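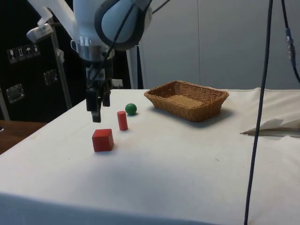 Blocks, ball and the basket on the white cloth

tansy_rug
Can anyone settle something? I'm after a small basket for my daughter's wooden shapes and I can't decide between wicker and one of those felt tubs. I like the look of wicker on a white cloth, but she's rough with things and the Pukia one I've seen is £30. Also – do you lot keep a cloth on the play table or leave it bare?

3 replies

mossgate
Wicker every time. We've had a Breathnach basket since my eldest was crawling and it's gone a bit creaky but still holds everything. Felt goes saggy and collects crumbs like you wouldn't believe. And definitely keep the cloth, it stops the balls rolling straight off.

Share (3)

quillpot
Have to disagree with mossgate about the cloth, sorry!
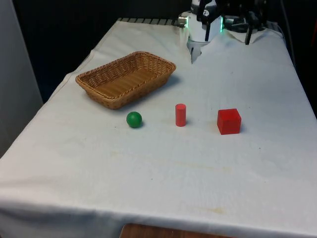 White cotton is a pain on a play table, I've given up on it at ours. It wrinkles the second anyone leans on it and it shows everything. Look at those yellowish patches, faint as they are, one in the middle and one nearer the front – I've had marks like that survive two goes with Stullov powder. Get something patterned or wipe-clean. I'm with you on the basket though. Sloping sides are easier for little hands than a deep felt tub.

Share (30)

tansy_rug
Hmm, two votes for wicker then. I hadn't thought about the sides. Does anyone find the weave snags on sleeves? The Salico one has a lining but it's huge, and I only want it for a few bits, a ball and some blocks mostly.

mossgate
Ours snagged one cardigan, years ago. I'd skip the lining, you can't shake the dust out properly. Still keeping my white cloth, mind – a few marks don't bother me!

131 likes · 139 shares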